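Pallavi Bajpai starts with the wall. "Scuffs sit high, near the middle. Wipe before you sort."

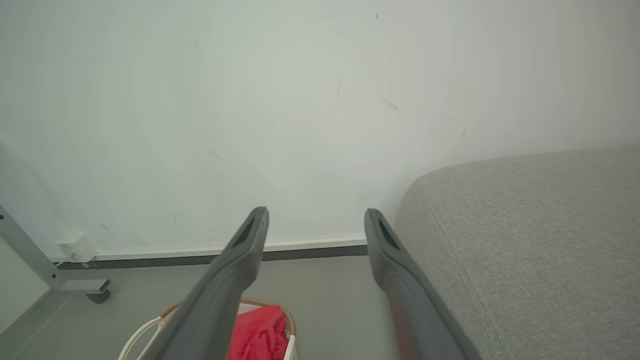 Valter Midtbø disagrees: sort first, wipe last.

Bajpai keeps the basket on the floor. "Lift it by the molded handle, and check the rim for snags."

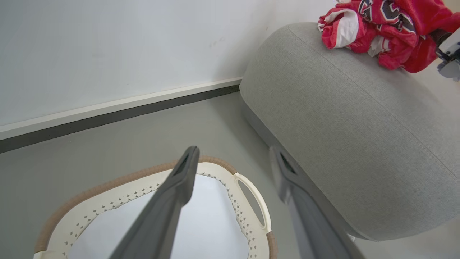 "Jerseys go in inside out. The print lasts longer." She has logged 94 loads since April.

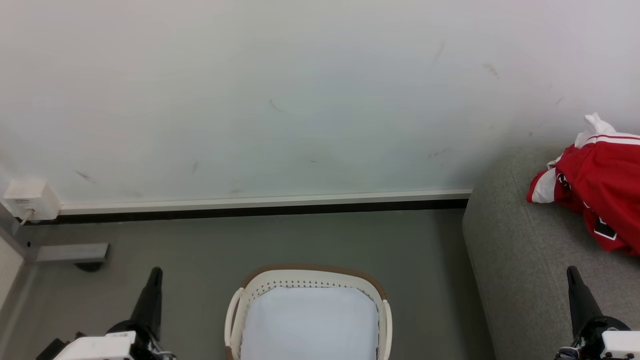 *White plastic basket with a tan-brown rim, on the gray floor.*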